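Getting grease and crumbs off a stone-look tabletop

Tables with a pale, marble-like top show everything, and most of the damage comes from cleaning them the wrong way. Find out what yours is made of before you buy any product. Real marble is marked by acid, so vinegar and lemon are out. Laminate and sintered stone will put up with more, but neither likes a scouring pad.

For daily cleaning, brush the crumbs into your hand first. Wiping them with a damp cloth only pushes grit across the surface. Then use warm water with one drop of dish soap, rinse the cloth, go over the top again and dry it with an old cotton towel. Drying is the part people skip, and it's where the streaks come from. 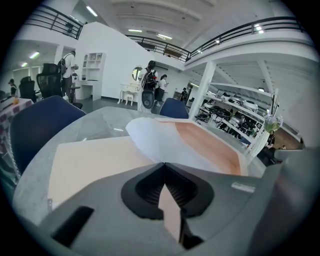 Takeout grease needs a different approach. Blot it with a paper towel and don't rub. On real marble, if a dark spot is left, mix baking soda and water to a thick paste, spread it over the spot and tape plastic wrap on top. Leave it overnight. I start mine on Saturday after supper and scrape it off in the morning with a plastic card. Old oil may need two or three rounds.

Cups leave rings where the sealer has worn thin. To check, put a spoonful of water on the stone and wait 6 minutes. If the spot under it has darkened, reseal. Test the sealer on the underside first – some of them deepen the color.

Round tables on a single center post also work loose. Turn the table over on a blanket, with a second person if the top is stone, and tighten the bolts a little at a time, going across from one to the next.

Nermin Yaman wrote in to ask about felt pads under the base. They're fine on wood floors. On tile, use rubber, and change the pads when they go hard.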